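Home Notes People Log in

Workshop notebook - garden scenes, entry by Gervasio Cabral
2026-07-19

We use cookies to remember your settings. Accept Refuse

Continuing the test of background replacement for the two-gripper policy. Until now all the evaluation was done in the kitchen scene, and I wanted to know how much of the success comes from the wrist and finger view and how much comes from the walls and cupboards behind. Elomura proposed to go directly to an outdoor scene, where almost nothing is shared with the training rooms. I agreed, but I wanted first a run without any object, to see what the arms do when there is no target.

So the plan has two parts. Part A: load the yard, put both arms in the start pose, open the grippers, run the policy with the instruction text empty. Part B: the same yard, with the block and the tray from the old task placed on the ground in front.

For part A I ran 56 episodes. The number was planned as 61, but five of them died at loading and I did not repeat them. The message was the same each time, a texture file not found, and it came only when two workers started at the same moment. I think it is a lock problem in the Zarden loader and not in our code. To be checked.

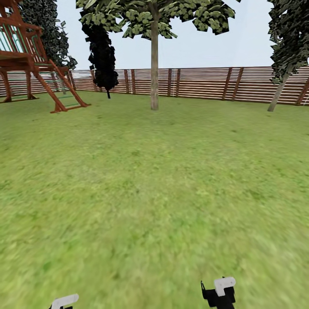
The first thing I had to correct was the ground height. In the kitchen the zero is the table top, and in the yard it is the soil under the grass, so my first start pose was too low. I moved the base up in the config (yard_base_z) and wrote the value there, please do not change it by hand in the script, because the script overwrites it silently.

Second, the near grass. Its texture is smeared close to the grippers, with yellow-green and darker patches. I tried the higher texture setting and the rendering became much slower, so I went back. For a test of the background this is maybe acceptable, but for part B it can be a problem: the block is small, and the policy never saw a surface with this kind of blur. I will do a short comparison with a plain green plane in place of the lawn. If the result is the same with both, I stop to worry.

Result of part A, counted by script over the joint logs: in most episodes the arms drift slowly inwards and then stay. The drift looks like the beginning of the reach we know from the kitchen, only weaker. In a smaller group one arm closes its fingers on nothing after nearly 90 steps. I did not expect this. Alvarado thinks the policy has learned a kind of clock, that is, it closes at a certain time even if there is nothing between the fingers. It could be true, the demonstrations were all of similar length. A simple check is to delay the start by some steps with the arms frozen and see if the closing moves with it.

Part B is not finished. I have 189 episodes in the queue, split over three lighting settings, and the queue is shared with the Privness jobs until tomorrow evening. I gave ours the low priority as we agreed.

One mistake of mine, so that the others do not repeat it: I compared the first part B results with the kitchen numbers from the old checkpoint, and for one hour I believed that the yard was better than the kitchen. The paths in the two config files differ by one letter. I have now put the checkpoint hash in the name of the results folder.

To do:
- plain plane against lawn, same seeds
- delayed start test for the closing (Alvarado wants the plots per arm, left and right separate)
- move the trees in one variant, keep the fence, to see if the vertical trunks matter
- write to the Zarden people about the loader, with the log
- ask Elomura if the empty instruction is really empty or if the tokeniser adds something

The seeds for part A are in the shared folder, file seeds_yard_a.txt. The five failed ones are still in the list, marked with a star.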